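Bench notebook, handling group
2nd July
Entry: L. Hovland. Read by: Remo, Solveig

Open day. Doors at 10, last group out a little after 4. Front desk clicker says 183 through the building, of which 150 came as far as our room. Last time, in March, we had the room half set up and had to turn a group away, so this was better.

Demo was the basket-to-bag task with the hand-held grippers, same as in the practice runs. Small toiletry things start in the blue basket, the demonstrator takes them out one at a time and puts them in the tote. Remo did the morning, I did the afternoon. Solveig talked. Groups of 12 at most, standing behind the tape.

Checks before opening:
- cables on both grippers reseated, left one had worked itself half out overnight
- sheet pulled flat on the table and clipped
- clocks on the two grippers compared, fine
- tote stood up by hand and left to settle. It sags if you hurry it.
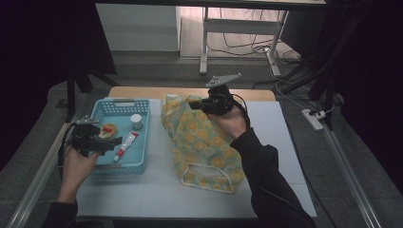 Left gripper over the round tin in the basket, right gripper up by the bag.

Working split we ended up with: left hand picks, right hand looks after the bag. Remo tried it with one hand only for the first group and the bag kept folding in on itself when the item touched the side. With the right gripper kept near the top it went much better. Should have written that into the run sheet in practice. It is in there now.

Tin: easy for Remo, awkward for me. The lid is a little wider than I like for these fingers and I came in crooked on 2 of my runs. Slower approach fixed it.

Tube: lies however it lands. If it is diagonal, turn the wrist first and then go down. Visitors liked this one best for some reason, probably because you can see the wrist move from behind the tape.

Small jars: fine when upright. One tipped in Remo's third group and he picked it up lying down, got applause.

The wrist view was on the side monitor all day. Bendik Granström from Sjöberg stayed through two groups and mostly watched the monitor. He asked why we don't use a basket with solid walls, as the holes are so bright on screen. Told him we have not compared them. He thinks the glare on the basket floor will bother us more than the holes. Worth a try with the overhead lights turned down, and with a matte liner. He offered to send a piece of Stillutex, which they use under their own parts trays. I said yes please.

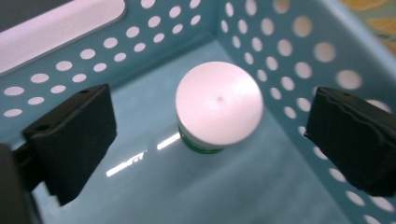 Wrist view, white-lidded jar with the green band between the fingers. Note glare streaks on the basket floor.

Looked at that view again after closing with Solveig. The lid reads very clearly, better than I expected with so much light coming through the walls. The green band helps too. The streaks are the ugly part. Bendik has a point.

Questions from visitors, the ones I wrote down:
- Does the person get tired? Yes. After five or six runs in a row the forearms know about it. We swapped out at lunch and should swap more often.
- Can a left-handed person do it? Have not had one try for long. Florence Gauthier (Nokora) is left-handed and did a run at the end of the day. She picked with the left and said it felt natural. Her bag hand was the shaky one.
- What do you do with bad runs? Mark them and keep them.
- Why a bag? Soft things are harder than boxes. Solveig has a longer answer.

Florence also asked if we could bring the whole setup to the Korer meeting. Remo thinks it fits in one car if the table stays here. I have not promised anything.

To do:
- new run sheet printed, old ones thrown out (Liv)
- spare cable for left gripper (Remo)
- lights down / liner test when the sample comes
- runs where the clip came off the sheet, find and mark them. Second afternoon group, I think.
- tape on the floor moved back one step, people lean

Room back to normal by 5:30. Grippers are on charge.

2 comments | 0 shares
Handling group notebook, internal pages | Contact: Solveig Viklund | Back to top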